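Can a robot fold your clothes?
A page for young readers from the Florkon robot club

Folding a T-shirt is easy for most people. You pick it up, shake it and fold it. For a robot, it is one of the hardest jobs in the house. A brick or a cup keeps its shape when you move it. Cloth changes shape every time you touch it.

Students at the club in Nutberg have been working on this since May. Their project is called Hilodholm. It uses one robot arm, a wooden table and some clothes.

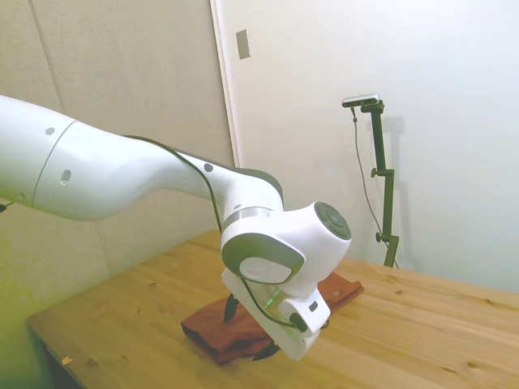
The arm over a heap of reddish-brown cloth. The small camera on the stand points at the work area.

An arm like this bends at its joints, a bit like your shoulder, elbow and wrist. At the end is a gripper, with two fingers that open and close. It has no skin, so it cannot feel cloth the way you can.

So the students use cameras. One sort looks at the whole table. Another sort sits near the gripper and sees the cloth close up – every crease and edge. 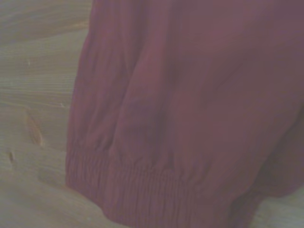 Close up: tight little pleats along a gathered cuff.

A computer has to work out which part of the cloth is which. Is that line a hem, or just a crease? The students have saved 840 pictures to help it learn, and they have put names to 445 of them by hand.

Next, the gripper has to take hold. If the fingers stop too high, they close on air. If they go too low, they push against the table. 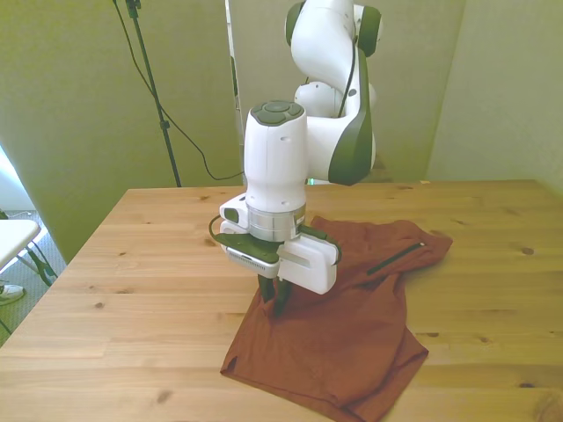 Shorts on the table, with a small fold of fabric by the fingertips.

"We start with one corner," says Hülya Gökçe, who runs the club. "Picking up comes first. Folding comes later."

Try it yourself: put on thick gloves, close one eye and fold a pair of shorts using one finger and thumb.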